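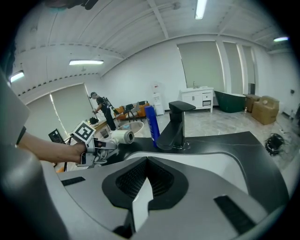

When may an operator release the gripper during a run? After the item is at rest on the counter and the jaws are open, and at no other time.

Keabetswe Fourie had written that answer into section 40 of the Skodlow rules, and now Amov wanted it struck. Their letter cited 1,873 runs and one broken faucet.

She read it twice. Run 1,221 was the faucet. The operator had let go early – a breach of section 40, logged as such by Jondard.

"They want the rule gone so the breach goes with it," Buthelezi said.

"Then we add a line."

She typed: A breach stays on the log if the rule is later changed. She saved the draft at 6:40 and sent it to Amov without a cover note.
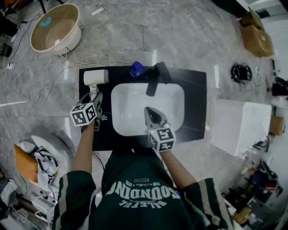 Section 40: both grippers in hand, hair dryer held by the handle.

Amov's reply came in January. It asked her to define "at rest."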